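Week 7 of the manipulation club and we finally have a scoring sheet everyone agrees on.

For anyone who missed the earlier posts, the club meets Monday evenings and the student project this term is household pick and place. Our team is called Neteo. The other two teams are Gelar and Rulgate, and each team has to turn in a set of demonstrations plus a trained policy before the showcase in December. We share one training machine, so there is a sign-up list for it, and the list is already a problem.

We started with kitchen items. Cups went fine and spoons did not. A spoon lying flat on a counter gives the fingers almost nothing to get under, and half of our early demos were basically a person scraping at a countertop. Pankaj Semwal went through them one evening and threw out everything where the fingers touched the counter before they touched the spoon. That left us with 1,025 usable demos, which sounds like a lot until you split it across 16 objects.

So this month we moved on to soft things. The rules say at least one task has to involve something that changes shape when you squeeze it, and we picked cushions and folded clothes, with beds as the work surface. It's harder than the kitchen in ways I didn't expect. A mattress gives when you press on it, so the height you approach at is never quite the height you end up at. Printed sheets are also a lot busier than a countertop, and our first policy was trained on plain surfaces only. It did badly on anything with a pattern.

What we settled on for the cushion task:

Start with the fingers open and well above the sheet.
Come in toward the cushion slowly, no swinging in from the side.
Close on the cushion, lift, hold for a count of two, put it down.
Back off before you stop recording.

The last step is the one people forget. If you stop early, the policy never learns to let go and leave, and it just hovers there. Gelar had the same trouble with their towel task.

Lighting is the other thing. Most of us only have time for this after dinner, so nearly all of our bedroom demos are night ones, with dark windows and hard shadows from the ceiling light. The gripper puts its own shadow on whatever it is reaching for. I would like to get 60 daytime demos in before we train again, but that means somebody giving up part of a weekend. 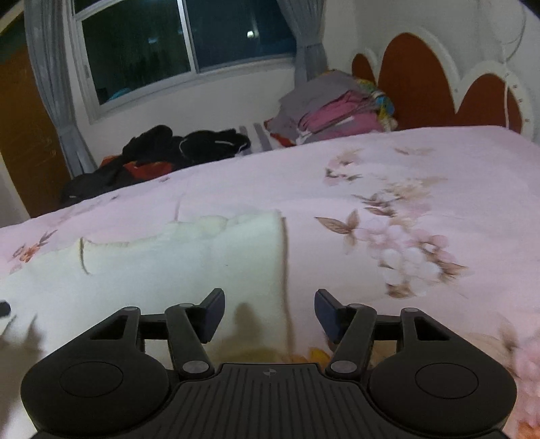
Stelios Sotiropoulos wrote back after reading the draft of these rules that the count of two is too short for foam, and that he would hold for four and drop any demo where the cushion sags out of the fingers on the way up. He also wants the folded clothes made into a separate task with its own score, and not mixed in with the cushions. I agree on the hold. I'm less sure about splitting the tasks – it would mean two training runs, and we have one slot on the machine next week.

We'll vote on it Monday. Bring your memory cards, and please label them this time.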